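Unit 4 handout: Clearing and resetting a shared table

Course: Workplace Support Services, Level 2
Read before the Friday practical

1. Scope

This unit covers the clearing of small shared tables in offices: break corners, touch-down spots and meeting tables where people eat between tasks. It does not cover dining rooms with tray service (Unit 6) or kitchen worktops (Unit 7). Desks assigned to one person are outside the course, except for the short note in section 6.

The unit assumes that you have the basic cloth and spray set from Unit 2 and that you can tell the four waste streams apart. The color code for the bins is on the back page of the Unit 2 handout and is not repeated.

2. Terms

Residue: crumbs, grease, liquid and sticky patches left on the surface.

Item: anything that can be lifted off the table in one piece.

Open item: packaging that has been torn, cut or unsealed, whether or not food remains inside.

Closed item: packaging with all seals intact.

Loose food: food with no packaging, including whole fruit.

Reset: the table returned to its listed state, with nothing on it that is not on the room card.

The terms "trash" and "leftovers" are not used in the log. Both describe a decision, and the log records what was found before any decision is made.

3. Sorting before lifting

The most common error in the December assessment was lifting items in the order in which they came to hand. Students picked up whatever was nearest, then the next thing, and arrived at the bin with a mixed handful. Closed packets were thrown out with empty ones, and whole fruit went in with film wrappers.

The procedure is therefore split into a look and a lift. During the look, both hands stay off the table. Every item is assigned to one of four classes:

Class A – closed item, food inside
Class B – open item, food inside
Class C – open item, empty
Class D – loose food

Flexible packaging is hard to class by eye. A chip bag lying flat may be empty, partly full or sealed with little air in it. Crinkling is not evidence either way. A bar wrapper keeps much of its shape after the bar has been removed, particularly the stiffer kinds. For this reason a provisional class is allowed during the look. It is written with a question mark (A?, C?) and settled by touch during the lift.

Loose food needs no touch check for contents, but it does need one for condition. Soft spots on round fruit tend to be on the underside. Turn it once in the hand before deciding.

The exercise table has a smooth gray top and stands beside a glass partition. Work from the picture first, on paper, and enter a provisional class for each item. 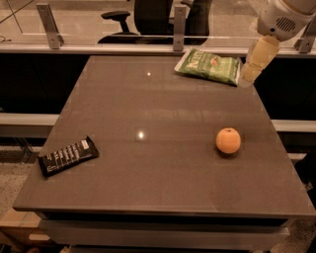 Fig. 4.1 Exercise table: bar wrapper at left, orange fruit right of center, chip bag toward the back edge.

The fruit is class D and can be entered without a question mark. The wrapper and the bag cannot be settled from the figure, and an answer that gives either of them a firm class loses the mark for that line. Acceptable entries are any of A?, B? or C?, with the check you would carry out written next to it. For the bag, the expected check is to inspect both end seams and then lift by one corner. For the wrapper, inspect the two ends and press lightly along the length.

Note the spacing as well. Where items lie well apart, each can be lifted without disturbing the others and the order is free within the rules of section 4. Where items touch or overlap, the upper one is lifted first whatever its class.

4. Order of lifting

4.1 Class D first. Loose food is moved to the fruit bowl or the food waste caddy before the packaging is handled. If gloves are worn, this is done with a fresh pair.

4.2 Class A second. Closed items go to the shelf named on the room card. At the Pulgate site this is the upper shelf of the break corner. At Vesano it is the holding tray beside the sink. Closed items are never put in a bin during a routine clear, even when past the printed date. Past-date items are logged and left in the tray.

4.3 Class B third. Hold the open end up and keep it up until the item is over the bin. Food is emptied into the caddy and the packaging goes to its own stream.

4.4 Class C last. Flatten, but do not fold tightly. Tightly folded film springs open in the bin and scatters crumbs.

Small torn-off corners and strips are class C items and are collected by hand before wiping. Do not push them along with the cloth.

5. Surface

Wipe only when the table is bare. Start at the far edge and pull toward you in straight overlapping strokes, turning the cloth to a clean face after every second stroke. Finish with the front edge and the underside of the lip, where fingers rest and grease collects.

Gloss and semi-gloss tops reflect the ceiling lights, and a reflection can be mistaken for a wet spot or a spill. Move your head to one side. A reflection shifts with you and a spill stays where it is. The same check shows up dry streaks, which are visible only at a low angle.

Where a table stands against glass, leave a hand's width between the spray and the partition, or spray onto the cloth. Overspray on glass is counted as a fault in the assessment. Wipe along any bottom rail with a dry cloth only.

6. Assigned desks

Do not clear food or packaging from an assigned desk unless the request sheet says so. If an item has rolled or blown from a desk onto a shared table, treat it as found on the shared table.

7. Log entry

One line per table. Enter the room code, the time, the classes found in the order lifted, and the reset mark. A worked line for the Wongsuwan building:

W-11 / 16:00 / D, A, C, C / reset

Question marks do not appear in the finished log. If a class could not be settled, write U and set the item aside in the tray.

8. Practical

Each student clears one table in 180 seconds, look included. Timing stops when the cloth is back in the caddy. Bring your own cloths; spray bottles are supplied. The Plakby sheets for recording times are handed out at the door and collected at the end.

Reading for Unit 5: sections 1 to 3, chairs and floor edge.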